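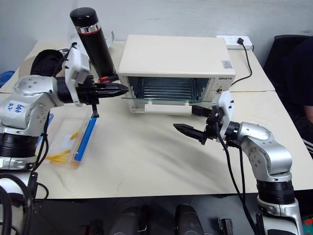 El hornito, con la puerta abierta.

Estudiar fuera a los treinta y tantos
Por Veronika Widmer | 03/03/2025
9 comentarios | Compartir

Llevo dos semanas comparando másteres en el extranjero y ya distingo los folletos por el tipo de césped. Si sale muy verde y con gente riéndose encima de un portátil, la matrícula pasa de lo que gano en un año. Si la foto es un pasillo con fluorescentes, me lo puedo permitir.

De momento quedan tres finalistas. Policarpio tiene el mejor plan de estudios y la peor página web: para descargar el programa hay que crear una cuenta, y para crear la cuenta te piden el número de alumno. Barnstead contesta en el día, siempre con el mismo correo, en el que me llaman «estimado Widmer». Y luego está Gramasdale, que cobra 600 euros solo por leer la solicitud. Por ese precio espero que la lean en voz alta y de pie.

Theresia Lehner, que hizo allí el suyo, me dice que merece la pena y que el alojamiento es un cuarto con lavabo y moqueta. Le pregunté por la moqueta. Cambió de tema.

Lo que peor llevo es la carta de motivación. Máximo 858 palabras, ni idea de quién eligió la cifra. La primera versión decía la verdad (me aburro en la oficina y quiero aprender estadística como es debido) y ocupaba cuatro líneas. La segunda habla de «vocación transversal» y me da bastante vergüenza, así que seguramente mandaré esa.

El plazo acaba en julio. Todavía me falta la traducción jurada del título, que sigue en casa de mis padres, enmarcado y detrás de una puerta.

Entradas recientes
- Hurkix y otros buscadores de becas que no encuentran becas
- Mi examen de inglés, contado con rencor
- Apuntes de segunda mano: qué compré y qué tiré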